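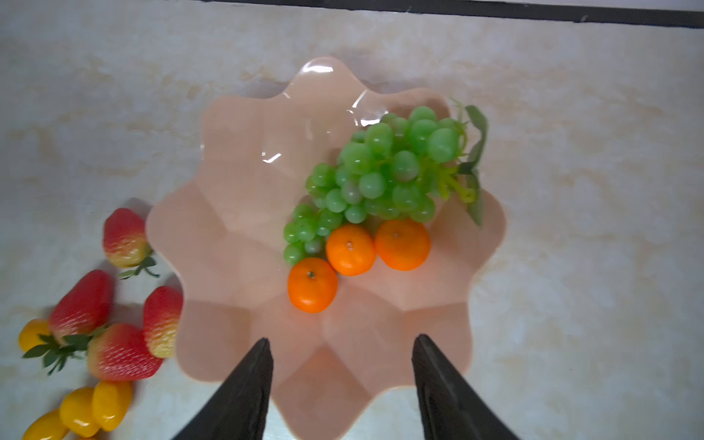
**Ticket:** Stinmont collections database – specimen records showing wrong geological ages
**Opened by:** Mogens Bergmann, fossil prep and collections
**Opened:** 7/29/22
**Priority:** I picked High. The form changed it to Normal. We can fight about that later.

**What's wrong**

Since the Kudolel update, a chunk of our fossil records display the wrong age on the public catalog. The Arnaud ammonites, which have been Early Jurassic for as long as anybody has cared, are now listed as Holocene. That would make them younger than the last ice age. A retired teacher wrote in to ask whether we had discovered living ammonites and were keeping it quiet.

The records look fine in the staff view. Period, stage, formation and locality are all correct there. Only the public page is wrong.

**Steps to reproduce**

1. Open the public catalog, not logged in.
2. Search for "Arnaud".
3. Open any ammonite.
4. Look at the Age line and feel your heart rate go up.

**What I tried before writing**

- Logged out and in.
- Different browser.
- Different computer.
- Saved the record again without changing anything. No effect.
- Saved the record again after changing one comma in the notes. The age went from Holocene to blank. I would call that an improvement.

---

**Support, first reply**

Thanks for the report. Please clear your browser cache and try again. If the problem continues, tell us which browser version you have.

**Mogens**

Cleared. Same result. The retired teacher also sees it, and I don't believe we share a cache.

**Support**

Understood. Could you send the record numbers for three affected specimens, and three that are displaying correctly?

**Mogens**

Bad: AR-0412, AR-0413, AR-0427. All ammonites, all from the Arnaud quarry, all cataloged from the old card index.

Good: BM-0088, BM-0091, BM-0102. These are the Bimereck fish, and they came in through the newer spreadsheet import.

I notice as I type this that the good ones are all new and the bad ones are all old. Draw your own conclusions. I drew mine and then went to lunch.

**Support**

That's helpful. Can you paste exactly what is in the stage field for AR-0412, including any spaces?

**Mogens**

`Sinemurian ` with one space after it. Whoever typed up the cards seems to have hit the space bar at the end of every line, the way some people tap a table when they finish talking.

BM-0088 has no space after it.

**Support**

We think we have it. Before the update, the public page showed whatever text was in the stage field. Kudolel now looks the stage up in a table of geological time and shows the period that matches. "Sinemurian" with a trailing space doesn't match anything in the table. When there is no match, the lookup falls back on the first row, and the first row is the Holocene.

The staff view still shows the text as typed, so it looks right to you.

**Mogens**

So anything the system can't recognize is assumed to have died recently. I've met coroners with higher standards.

Does this explain the blank I got when I edited the comma?

**Support**

Partly. Saving with a real change re-runs the lookup using a different routine, and that one returns nothing when it can't find a match. Saving without a change doesn't run it at all. We agree the two routines should do the same thing.

**Suggested fix:** go to Tools, then Batch Edit, choose the stage field, and run Trim Spaces. Then run Rebuild Public Index. Please try it on a small set first.

**Mogens**

Ran Trim Spaces on 18 records from the Arnaud set, then rebuilt the index. The rebuild took 20 minutes, during which the catalog told visitors we had no fossils of any kind.

Results: 15 are now Early Jurassic, as nature intended. The other 3 are still Holocene.

I checked for spaces. There are none. I checked the spelling too – twice, with my glasses on the second time.

**Support**

Please paste the stage field for those as well.

**Mogens**

`Lower Lias`
`Lower Lias`
`L. Lias`

I see it now. These are old rock names and not stages at all. The cards are full of them, and they were perfectly respectable when the cards were written. Your table has never heard of the Lias.

**Support**

Correct, the table only holds current international names. There are two options:

- Move the old term to the Formation (verbatim) field and enter a current stage or period in its place.
- Add "Lower Lias" to your local synonyms list and point it at Early Jurassic. You'll find the list under Settings, Vocabularies, Local Terms.

The second is faster. The first is tidier if you know the actual stage for each specimen.

**Mogens**

I don't, and neither did the man who wrote the cards. He wrote "from the gray bit above the gate" on one of them. The gate is gone.

I've added both spellings to the local list and pointed them at Early Jurassic. Rebuilt the index again. All of the test records are correct on the public page, and I've now run the trim on the rest of the Arnaud drawers.

Before you close this, can the fallback be changed so that a failed lookup shows "Age not recorded"? I can live with a blank. I can't live with a fresh ammonite.

**Support**

We've passed that to the developers as a separate request and linked it here. In the meantime, there is a setting under Public Display called "Hide unmatched ages". It is off by default. Turning it on will leave the line out when there is no match.

**Mogens**

Turned it on. It works. I'd have put that one nearer the top of the manual, but I also never read the manual, so we're even.

One leftover, for whoever gets this next: the June newsletter page pulls its own copy of the catalog entry and doesn't update when the index is rebuilt. It still says Holocene. I fixed that one by hand, and wrote back to the teacher. He was a little disappointed.

**Status:** Resolved. Linked request on fallback value remains open.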